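Plultix Shemweta hand-guiding handle: six weeks on the bench

The Shemweta is a clip-on handle and button box for teaching a small robot arm by hand. It fits between the wrist flange and the gripper, puts the arm into its low-resistance mode while the trigger is held, and records joint positions at up to 200 samples a second. We bought one in place of a second teach pendant and have used it for board work: placing bars and rods, holding parts still beside live wiring, and other jobs where a program written from coordinates takes longer to correct than to write.

Fitting

The adapter ring adds 400 g to the wrist. The payload setting must be changed before the trigger is pressed for the first time, otherwise the arm sags when it is released to hand guiding. The manual puts this on a late page, after the chapter on exporting files. Two of the flange screws sit under the cable outlet and need a short hex key, not supplied. The cable itself is stiff and wants a loose loop at the elbow joint; taped tight, it pulls the wrist round by a degree or so at full reach.

Recording

The trigger has two stages. A light pull frees the arm, a full pull starts the recording. The thumb button opens and closes the gripper and writes a marker into the file at each press. The markers are the best thing about the product. On playback a move can be cut at any marker and taught again without touching the rest, and the software blends the join over a distance you choose. I left this at 6 mm for most work.

Force is less well handled. The handle measures the push of the operator's hand and subtracts it, but the subtraction drifts as the unit warms up, and a zeroing step is needed between long sessions. With a smooth part the drift matters. A polished metal bar held between two hard fingers has very little to stop it turning or sliding, and a few newtons of false reading at the contact point will show up in the playback as a small sideways shove. For this sort of grip I taught the approach by hand and set the closing force as a number. 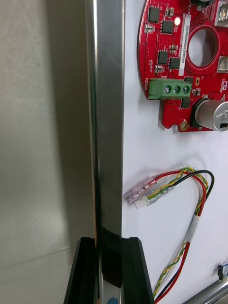
Shemweta owners should try the remote mode before they give up on force, reads a comment left under the first version of this review. The hand is off the arm altogether in that mode, so there is nothing to subtract, and the drift goes away with it. The commenter runs the older Tusberg lead as well and finds the two much alike once the scaling is turned down.

I have since tried it. The remote mode uses the same handle, unclipped and held in the hand, with the arm following at a set ratio. The force readings are cleaner, as claimed. The price is a slight lag, noticeable when working close to screw terminals or a bundle of thin wires, where I would like the fingers to stop at the moment my hand does. At a ratio of four to one the lag is tolerable. At one to one I would not use it near anything I had to pay for.

Software

Plultix supplies a desktop program and a file converter. The program is plain and quick. Recordings are listed by time only, and renaming them means opening each one. The converter writes ordinary text tables, which is welcome, but it drops the marker names and keeps their numbers. After more than 2,000 recordings this is my chief complaint. Fallwood, the reseller, says a fix is planned for July.

Wear

The rubber on the trigger has gone shiny. The clip still closes firmly, and the ring shows no play. One fault occurred: the thumb button registered double presses for a day, which opened the gripper directly after closing it. Cleaning the contact cured it.

Verdict

Good for teaching paths, fair for teaching contact. If most of your work is moving parts from one place to another with a few awkward angles, the handle will save time from the first day. If you need the robot to learn how hard to press, use the remote mode at a low ratio, or enter the force by hand - and zero the unit more often than the manual tells you to.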